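Well pump short cycling after pressure tank swap

Posted in Home Water Systems by hamden_dave

House is outside Hamden on a private well. I replaced the pressure tank in October with a used Pondstead tank of the same size as the old one. Pressure switch is set 30 on, 50 off. The pump now starts every time a faucet is opened, runs a few seconds and stops. With the old tank a cycle took well over a minute at the kitchen sink. No leaks that I can find. Gauge on the tee reads 50 when everything is closed and stays there overnight. The switch contacts look clean. Is this the switch or the tank?

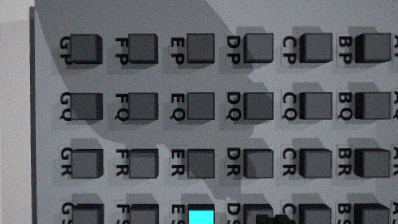 I also have a 10 micron sediment filter between the tank and the house, changed at the same time. Breaker and wiring were not touched.

3 replies

Fallahi

Tank. Check the air charge before buying anything.

Turn off the pump breaker. Open the drain at the tank tee and leave it open until the flow stops. With the tank empty, put a tire gauge on the air valve at the top. For a 30/50 switch it should read 28, or 2 psi below cut-in. Add air with a compressor or a bicycle pump if it is low. Close the drain, restore power, and time one full cycle with a single faucet running.

If water comes out of the air valve when you press the pin, the bladder is torn and the tank has to be replaced. Adding air to it will get you a few days at most.

Reading the air charge with water still in the tank gives you system pressure and tells you nothing about the charge.

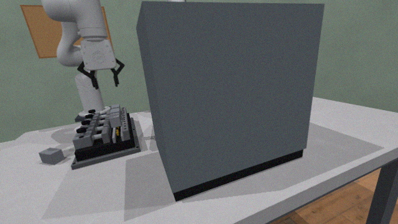 The filter is downstream of the tank, so it will lower flow at the faucet when it clogs but it will not make the pump short cycle. Leave it for now. The gauge holding at 50 overnight also means your check valve is fine.

wusbridge_well

Had the same thing. Mine was the switch, the little tube under it was plugged with rust. Replaced both and it stopped. Cheap to try.

pipe_and_fitting

Do the air test first, then look at the tube. Both take less than an hour. Don't keep running it the way it is. Short cycles overheat the motor, and I paid 3,000 to have a pump pulled and replaced after ignoring this for a summer.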